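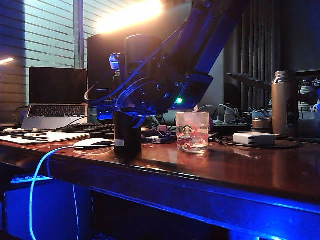

Arm over the bench, canister and glass cup set out beneath the gripper.

Wundovine Student Project — Workshop Notebook
Entry: 3 Dec 2019
Written up by: Svatopluk Gajdoš

Print this page | E-mail this page

Purpose of session

To continue the grasping exercise begun in November, and to settle which objects the group will carry forward to the end-of-term demonstration. The task remains as agreed: the arm is to lower over an upright object, close the gripper, lift, and set the object down again without tipping it.

Set-up

The arm was used in its overhead position throughout. The black canister was placed directly under the gripper as the first object. The glass cup with the Starbucks logo stands to its right, with a little water in it. The water is to remain for the time being, as it shows at once whether the cup is being carried level. The laptop is at the left of the desk with the paper record in front of it, and entries are to be made by hand during the runs and typed up afterwards.

The control program is the Porutness build from last month with one change. The descent is now made in two stages: a fast move to 145 mm above the desk, then a slow approach. The previous single descent gave the gripper too little time to settle and accounted for most of the knocked objects in the November record.

Runs

Canister, slow approach, 15 attempts. Lifted and replaced correctly on 10. Of the remainder, three were closed too high and slipped, and two were stopped by the operator. The slips all fell in the first part of the set, before the closing height was lowered. No slips after that. The height should be treated as provisional until someone other than myself has repeated the set.

Glass cup, no lifts attempted. The approach was rehearsed above the cup only, with the gripper open. The cup is fairly wide and the present jaw opening leaves very little clearance. I do not wish a lift to be tried until the jaw pads have been changed.

Waiting time between runs was set to 300 ms at first and found to be too short for the log to be written. Two lines were lost. They have been marked as missing in the table and should not be filled in from memory.

Observations

1. The polished desk top is a difficulty. The canister can slide a little when one jaw touches before the other. Vasylenko's suggestion of a thin mat was discussed and is worth testing, but the mat must be measured and the desk height in the program corrected accordingly.

2. The lamp behind the arm produces strong glare. Members judging alignment by eye gave different answers depending on where they sat. Alignment is to be judged from the left side of the desk in future — one place for everybody.

3. Cables along the arm were checked at full reach and did not pull tight. Check again after any change to the mounting.

4. Loose items on the right of the desk should be moved back before the next session. The wider sweep planned for the Butance round will need the space.

Actions

Jaw pads: to be cut and fitted before any work with glass.
Closing height: repeat canister set with a different operator.
Log: raise the waiting time and confirm that every run is written.
Mat: obtain sample, measure thickness, enter value in the settings file.
Butance entry form: section on safety arrangements still blank. SG to draft.

Question left open: whether the cup should count as one of the demonstration objects at all. The rules ask for objects "of ordinary household kind" and it certainly meets that, but a breakage would end our turn. A plastic beaker of similar size would be the cautious choice. To be raised when the full group is present.

This site uses cookies to remember your reading preferences. By continuing to browse you accept their use. Accept | Manage settings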